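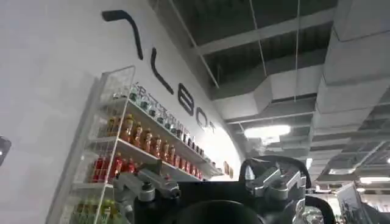 Drinks Wall FAQ

Updated 5/28/21 by Kirsty Brunton. Same questions keep coming in so putting them all in one place. Read before you email please.

Where is the drinks wall?

Paewai store, long white wall with the big dark letters on it. White shelving runs along underneath. Walk toward the bright end for more of the same.

What goes on which shelf?

Top shelf: clear bottles, dark and greenish labels. Darker ones farther down the row, then the small dark containers.
Second shelf: amber and orange bottles at the near end, the smaller red-orange ones after them.
Third shelf: reds. Anything with a bright red body goes here, caps don't matter.
If you pick something up and change your mind, put it back with its own color. Any gap is fine.

Why is it sorted by color and not by brand?

Faster to find stuff. We had it by brand when we opened and people kept asking where the orange one was. People remember color. Staff too.

I only know the brand, can you help?

Yes. Ask at the counter, we have a printed list in brand order. It gets reprinted when the range changes, so might be a week or so behind.

How many drinks do you carry?

Up to 668 lines across the year, not all at once. Summer is the most, winter drops right off.

Can I buy one bottle or does it have to be a case?

One is fine. Mix and match is fine. Cases are cheaper per bottle, ask for the case price, it isn't on the shelf tag.

Is there a mixed case deal?

10 bottles or more, any shelf, you get the case price on the lot. Has to be one purchase. Can't add to yesterdays.

Do you keep cold ones?

Not on the wall. Wall is room temperature. Cooler is by the registers, smaller choice. If what you want isn't in the cooler, take it from the wall and chill it at home, we can't swap or chill while you wait.

What's the wire grid on the end for?

Stops the end bottles getting knocked off by carts and bags. Please don't hang things on it. Don't reach through it either, go around to the front.

Can I take from the back of the row?

Yes but put the front ones back where they were. Older dates go at the front so you're not missing anything good, just newer stock.

Something's out of stock. When is it back?

Depends who delivers. Stastel comes every week. Coreo is every two weeks. Kilalance is when they have enough for a truck, so no promises on those. Leave your name and number at the counter and we text you when it lands. We hold it for three days then it goes back out.

Can you order something you don't stock?

Usually, if one of the three suppliers has it. Full case only on special orders, paid up front. No returns on those unless it arrives damaged.

I dropped one. Do I pay?

No. Tell someone right away and stand clear of it. Don't pick up the pieces. We would much rather know.

Do you take empties?

Rinsed glass and plastic, caps off, to the bins at the side door. Not at the register. No cash back, we just recycle them. Last August we sent off 1,045 in the one month, so thank you.

Are the drinks OK for kids / is there caffeine / sugar / allergens?

Read the label, every bottle. We don't keep a seperate allergen list for the wall because recipes change and ours would be wrong. If the print is too small there's a magnifier at the counter.

Can I bring a bottle back?

Sealed, with receipt, two weeks. Opened only if there's something wrong with it. Bring the bottle, even if it's half gone, we need the code off it for the supplier.

Do you do parties and office orders?

Yes, up to whatever fits in the van. Biggest we've done was 600 bottles and that took two trips. A week's notice please, more for Kilalance items. Delivery is free inside town, outside we quote you.

Price on the shelf doesn't match the register?

You pay the lower one. Show us which tag so we can fix it.

Can I take photos of the wall?

Sure. Just keep the aisle clear for other people and don't move the bottles around for your shot.

My question isn't here

Ask for Kirsty at the counter, or write it in the book next to the magnifier. I go through the book most evenings and add the good ones to this page.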